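4. Recording a Shareholder Vote in Tuvard

Tuvard calls this "one-step voting." Count on six steps.

1. Open the meeting file and enter the shares outstanding. The demo company, Caruso, has 3,000.
2. Load the proxy list. If the import says "Complete," check the total anyway. It says that for empty files too.
3. Enter each agenda item as its own line. Board seats and charter changes can't share one.
4. Set the quorum. The default of 300 shares suits almost no company, so look it up in your bylaws.
5. Have 2 officers sign in and confirm.
6. Press Close Vote.

CAUTION: Close Vote can't be undone. The Reopen button only makes a blank copy.

Note: The merger template supposedly fills in the buyer's nominees for you. When Pramila Saxena tested it in February on the Trirnthorpe and Plaltard files, it left out 2 names. Type them in yourself.

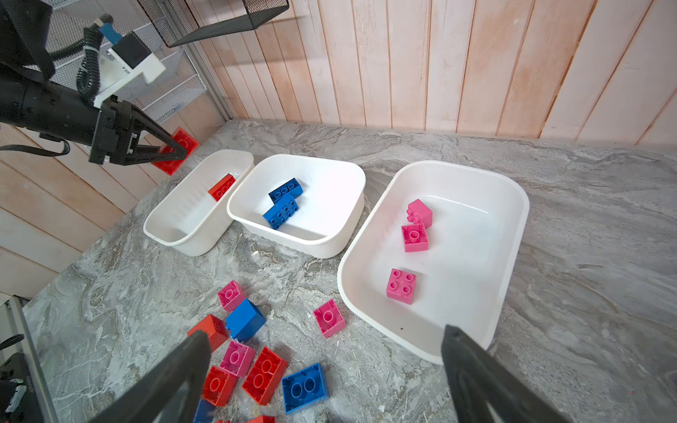 Fig. 4. Red brick held in a two-fingered black gripper.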